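Paper cups at the summer fete — worth it or not?

haseo_hill
Doing the tea stall at Weltstead in July. Last year we used proper mugs and I was washing up till gone 4. This year thinking paper. Anyone got a view? Budget is tiny.

Puvlow16
Paper every time. Get the double walled ones though, the thin ones burn your fingers and then people take two and stack them so you've saved nothing.

V. Cantero
Disagree sorry. Mugs hold the heat, tea tastes better, and the bin situation with paper is grim by lunchtime. Borrow a few more people for the washing up.

haseo_hill
Borrow from where Visitación!! Had three of us last time and one went home with a headache.

marl_and_clay
Mix of both is what I'd do. Odds and ends from the cupboard, doesn't need to match. My table, daisy cloth and whatever cups I had in:

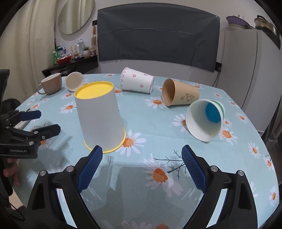
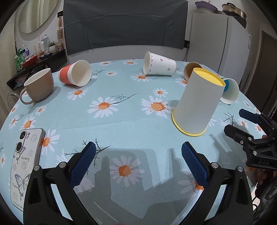

Mugs for anyone sitting down, paper for the walk-abouts. And charge a deposit on the mugs, 50p, you'd be amazed how many come back. Dont bother with saucers.

Puvlow16
Deposit is a faff. You need a float, somebody has to mind it, queue goes out the gate.

marl_and_clay
Worked fine for us on the Saturday. Separate tin, done.

V. Cantero
Where's the cloth from? Would want a wipeable one for a stall mind, tea stains are murder on pale colours.

marl_and_clay
Had it ages, no idea. Try the market.

haseo_hill
Ok leaning towards the mix. Now what about the urn — hire or buy? Ansari's have put thier prices up again

Puvlow16
Hire. Check the tap before you leave the shop.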